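About Cosbridge

We rent and service compact construction equipment: mini skid steers, trenchers, plate compactors, small excavators, stump grinders and the trailers to move them. We have been doing it for 29 years from the same yard. If you landed on this page hoping for a story about passion, you may want the rates page instead.

How it started

Austra Žukauskas opened the yard with 2 used walk-behind trenchers and a flatbed she was still paying off. She had spent the years before that on the contractor side, installing irrigation, and had come to distrust rental counters. Machines went out with dull chains. The fuel gauge on the ticket never matched the fuel gauge on the dash. Nobody at the counter had ever run the thing they were handing over, and they would tell you it could cut frozen clay if that was what you wanted to hear.

She did not set out to fix the industry. She wanted a trencher that started on the first pull, and figured other people did too. Demyd Savchuk came on as a mechanic in the second year and now runs the shop. Between the two of them they have turned down a lot of equipment that salespeople were very sure about.

What we think of spec sheets

Not much. A spec sheet tells you what a machine did on a good day, with a fresh engine and an operator who works for the manufacturer. Rated operating capacity is a useful number. Breakout force is a useful number if you know how it was measured. "Up to" in front of a digging speed is worth very little, and we have stopped repeating those figures to customers.

Before a new model goes into the rental fleet, it goes to our back lot for 13 working days. We trench with it, grade with it, load it on a trailer and take it off again until somebody gets annoyed. Demyd takes the covers off and checks whether a person with ordinary hands can reach the filters, the grease points and the belt. If changing a hydraulic filter means removing a track guard, that machine is going to be serviced late wherever it ends up, and we would prefer that it not end up here.

Some machines pass. Plenty don't. We ran a demo unit from Dzene that had a lovely control layout and a drain plug positioned so the oil ran straight down onto the belly pan. Their rep said it would be changed on the next version. That may be so, and we'll look at the next version when it is parked in front of us.

Attachments

Most of the trouble in this business is in the attachments. The carrier gets washed and photographed, and the auger drive gets thrown in the corner of the trailer with the hose ends dragging. We cap every coupler before it leaves and we check them when they come back. If the caps are gone, we charge for caps. People complain about this more than they complain about the weekly rate.

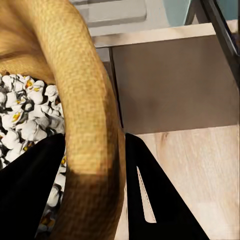

We also don't believe in the one machine that does everything. Yes, a mini skid steer will take a trencher, a bucket, forks, an auger, a tiller and a breaker. It will not do all of those as well as a machine built for one of them, and on a long enough run of trench you will notice. If your job is a few hundred feet along a fence with a driveway in the middle, get the mini with the chain trencher and be happy. If it's a whole subdivision, call us and we will talk you into something bigger, or send you to someone who has it.

The Clovix question

Customers keep asking whether we use Clovix, the telematics package that a lot of rental yards have bolted onto their fleets. We do, on part of ours. It reports hours and location, and it is good at both. It also sends alerts predicting that a component will need attention soon, and on those we are still waiting to be convinced. In our experience it has been right about batteries and wrong about nearly everything else. Demyd reads the alerts in the morning with his coffee and then goes out and looks at the machine.

We don't use the location data to bill you for idle time, and we don't sell it. If that changes, we will say so on your ticket in type large enough to read.

Electric machines

We have been asked to have an opinion, so we'll give the one we have. Electric compact loaders make sense indoors, in parking structures, and at hospitals and schools where the noise matters. The torque is there. Runtime depends so heavily on ground conditions and on who is driving that we won't quote you a figure. Charging on a site with no power means a generator, and at that point you should ask yourself some questions.

We carry a small number of them. They rent well to interior demolition crews and badly to everyone else. We'll buy more when somebody other than the brochure tells us to.

People

The shop has 4 full-time mechanics, and every one of them is allowed to red-tag a machine without asking the front office first. This has cost us rentals on Friday afternoons. Austra's view is that a rental that comes back on a hook costs more.

Counter staff spend their first month in the yard, loading, unloading and running equipment. Some have quit over it, usually in the rain. The ones who stay can tell you how a machine behaves on a side slope, which seems like a reasonable thing to expect from a person renting you one.

Delivery is done by our own drivers, except in December, when the yard is on short hours and we bring in Histska Hauling for the larger excavators. They chain things down properly. We checked.

Operator orientation

Every first-time renter gets a walkaround. It covers the controls, the shutoff, the trailer latch, and where your feet go on the platform. We also go over calling in utility locates before you dig. You are responsible for that call, and we will ask whether you've made it. A surprising number of people say yes and then can't say when. If you can't, the trencher stays here until you can, and we are comfortable being disliked for it.

There is no certificate. We looked into handing one out and decided that a piece of paper saying you had listened to us for half an hour might give somebody the wrong idea.

Used sales

We sell machines out of the fleet when they reach the point where we'd be nervous renting them to a contractor on a deadline. That doesn't make them bad machines. It does mean you should read the service history, which comes with each one in full, including the parts that don't flatter us. Bring your own mechanic if you have one. Bring a flashlight either way. Prices are on the windshield, or on the hood if it hasn't got a windshield, and we don't have a second, lower price that comes out if you start walking toward your truck.

We don't sell extended warranties on used equipment. We have read several of the contracts that were offered to us, exclusions and all, and could not find much in them that was covered.

Reviews

The good ones are kind and we appreciate them. We'd still suggest reading the bad ones. A few are about late deliveries, and those were fair. A few are about fuel charges, cleaning charges and those coupler caps, and we would charge them again - the terms are printed on the front of the ticket, where people can see them.

Finding us

The yard is behind the office, and the rental gate is the one on the left. Used machines are along the front fence and you're welcome to walk the line without anybody following you around. Call ahead for anything over trailer weight. If you are towing, have your hitch and your lights working before you get here - we check both, and we keep a few spare bulbs at the counter that we sell at what we paid for them.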